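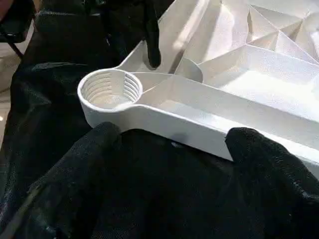
2 min read

The Sindholm repair fair is held in the old bus depot at Sosstead, and this year I went mainly to find someone who could help with a 1970s loom missing half its fittings. Dragica Halilović had a table near the doors where she goes through old catalogues and tells people what their broken bits are called. A white part with a threaded cup at one end and a long straight arm is the sort of thing she likes, as the thread can be measured and a mate found for it. A plain peg gives her much less to go on. She looked at my drawings for a good while and gave me two part names and a supplier in Trornumel.

Entry was £4 and the hall was busy by eleven. There were almost 200 tables, mostly clocks, sewing machines, radios and bicycles. Osvaldo Guerra gave a talk on re-caning chairs which ran over, so I missed the start of the one on enamel. The seats at the back are a long way from the speaker and there is no microphone.

Lunch was soup and a roll from the Hughes van. The queue was slow but the soup was good. I bought a tin of mixed springs and a 1960s darning lamp from Ginevra Colombo, who also had a box of shuttles. None of them fitted my loom.

The 545 bus stops outside and the last one back is at ten past five. Parking is behind the depot and was full when I walked past. The next fair is in October, same place, and table bookings are already open.

Contact: Aldo Melis, Sosstead | © 2024 | Back to top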